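Equipment Planning Engineer, Tabletop Manipulation

Dorley Applied Handling, Iltow site
Full time, on site, fixed term of 3 years with possible extension
Reports to: Amancay Zapata, Head of Laboratory Operations
Reference: EPE-Iltow

Summary

Dorley is hiring one engineer to own the equipment plan for its tabletop manipulation cells at Iltow. The position covers requirements, budgeting, supplier selection, acceptance testing, spare parts and retirement of equipment. It is an engineering position that sits beside purchasing. The person hired will write the technical part of every purchase request above the $3000 threshold and will be asked to defend it in review.

The Iltow site runs fixed-base arms on small tables, with interchangeable end effectors and low-cost work surfaces. Most tasks involve pushing, sorting and arranging small objects under camera observation. The cells were built at different times by different people, and their parts lists do not agree with each other. Bringing them to a common baseline is the first major piece of work.

Background

Until now, equipment has been bought project by project. Each project lead chose an arm, a controller and a mounting method, and charged them to the project. This worked while there were few cells. The current situation includes three mounting hole patterns, two incompatible tool flanges, and controller software at several revision levels. Spares are held for some cells and missing for others. A failed joint module last November stopped one cell for longer than the project schedule allowed, because the replacement had to be ordered from scratch.

The site has approved a single equipment budget starting with the next planning cycle. Project leads will submit requirements and the equipment planning engineer will turn them into a purchase plan. Arms and controllers are to be specified centrally. End effectors, work surfaces and task objects remain with the projects, within limits set out in the baseline document.

Duties

Collect requirements from project leads for each cell: payload, reach, repeatability, control rate, cycle count per shift, and expected service life.

Write and maintain the cell baseline, including the base frame, table, mounting pattern, tool flange, power, network, emergency stop circuit and camera mounts.

Prepare the annual equipment budget with separate lines for capital purchase, freight and import charges, installation labor, calibration, software licenses, spare parts and disposal.

Issue requests for quotation, compare the offers on total cost over the service life, and record the basis for each decision.

Plan and run acceptance tests at the supplier and again on site. A payment milestone is released only on a signed test record.

Set stock levels for spares and consumables. Tool tips, cables, fasteners and work surface panels are treated as consumables and must be costed per operating hour.

Maintain the asset register. Every arm, controller and camera carries a tag, a location, a purchase record and a planned retirement date.

Coordinate with Echeverría, our contract integrator, on cell moves, wiring changes and risk assessments.

Report spending against plan to the Head of Laboratory Operations each month, with an explanation of any variance above 3 percent.

First-year deliverables

By the end of the first quarter: a complete inventory of installed equipment at Iltow, checked physically at each cell. The existing spreadsheet may be used as a starting point but will not be accepted as evidence.

By the end of the second quarter: baseline revision A, approved by the project leads, with a migration cost for every cell that does not meet it.

By the end of the third quarter: a framework agreement for arms and controllers with at least 2 qualified suppliers. Waston is the current supplier for most of the arms and is expected to bid. No preference will be given for installed base except where the cost of changing over can be shown in figures.

By the end of the fourth quarter: a three-year replacement plan, including the order in which cells are to be taken out of service and the expected downtime for each.

Technical scope

Candidates should understand that the arm is often less than half the cost of a working cell. Requests that list only the arm price are returned. The plan must account for fixtures, guarding, lighting, cameras, compute, floor space and the labor needed to keep all of it aligned.

Tooling deserves specific mention. Several projects use a plain cylindrical rod as the end effector in place of a gripper. The unit cost is low and the tip can be turned on our own lathe, but rods are consumed in quantity and a small change in length or tip shape affects the calibration of the whole cell. The engineer will be expected to put drawings, tolerances and revision control around parts of this kind.

Work surfaces are handled the same way. Flatness, friction and color all affect results, and a surface bought as a replacement must match the one it replaces closely enough that data collected before and after the change can be compared.
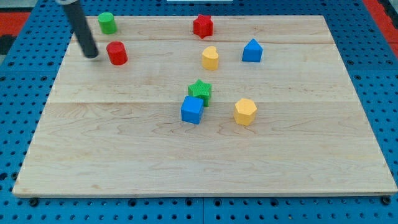

Task objects fall under the same rule. Colored blocks in basic shapes are inexpensive, and for that reason have been bought in small lots from whichever seller had them in stock. Color shade and edge finish vary between lots. The budget should include a single large purchase of matched sets, stored on site, with a lot number recorded for each cell. A working figure of 300 sets has been proposed; the engineer will confirm or revise it from measured loss and wear.

Floor and table fastening also fall within scope. Boards and fixtures that are screwed down must be removable without damage to the table beneath, and the fastener type must be listed in the baseline.

Required qualifications

Bachelor's degree in mechanical, electrical, industrial or mechatronic engineering, or equivalent working experience.

At least five years in a role involving the specification and purchase of automation equipment. Experience on the supplier side is acceptable.

Demonstrated ability to build a cost model from first principles, including depreciation, maintenance and downtime.

Ability to read mechanical drawings, wiring diagrams and supplier data sheets, and to identify what a data sheet leaves out.

Practical knowledge of arm commissioning: mounting, leveling, payload setting, tool center point calibration and safety circuit checks.

Clear technical writing in English. Purchase specifications written for this position are used as contract documents.

Preferred qualifications

Experience with research cells, where requirements change after purchase.

Working knowledge of Spanish, for regular contact with Echeverría.

Experience closing out a framework agreement, including the return or resale of used equipment.

Familiarity with camera calibration and with the effect of lighting and surface finish on image data.

Not required

The position does not involve training models or writing control policies. Scripting is useful for cost models and inventory checks, but software development is not part of the evaluation. Prior experience with Waston products is not needed.

Working conditions

The position is based at the Iltow site. Remote work is available for budgeting and documentation tasks by arrangement, but acceptance tests and inventory checks are done in person. Travel to suppliers is expected several times per year. The work includes lifting equipment up to 40 pounds, and lifting aids are available for heavier items. Safety glasses and closed shoes are required in the cell area. Cells normally operate from 8 a.m. to 6 p.m., and maintenance windows are scheduled outside those hours when possible. Time worked in a maintenance window is paid or returned as time off.

Compensation

Salary is set according to experience within the senior engineer band, and the band is sent to every candidate invited to interview. Benefits include health coverage, retirement contribution, paid leave and a yearly training allowance. Relocation support is available for candidates moving to Iltow.

Selection process

Applications are screened by Laboratory Operations against the required qualifications. Selected candidates have a 30-minute phone call with Amancay Zapata, followed by an on-site interview and a written exercise.

For the exercise, candidates receive the requirements for one cell and three supplier quotations with different scopes. They are asked to put the quotations on a common basis, list the questions they would send to each supplier, and recommend a purchase. Two hours are allowed. A calculator or spreadsheet may be used. There is no single correct recommendation, but the arithmetic must be right and all assumptions must be written down.

How to apply

Send a resume and a cover letter of no more than one page to Laboratory Operations at Dorley, Iltow, quoting the reference EPE-Iltow. Include one work sample, such as a specification, a budget, a comparison table or an acceptance test plan. Confidential details may be removed. Samples with prices removed are accepted if the structure of the cost breakdown is still readable.

The position stays open until filled. All applicants receive a reply.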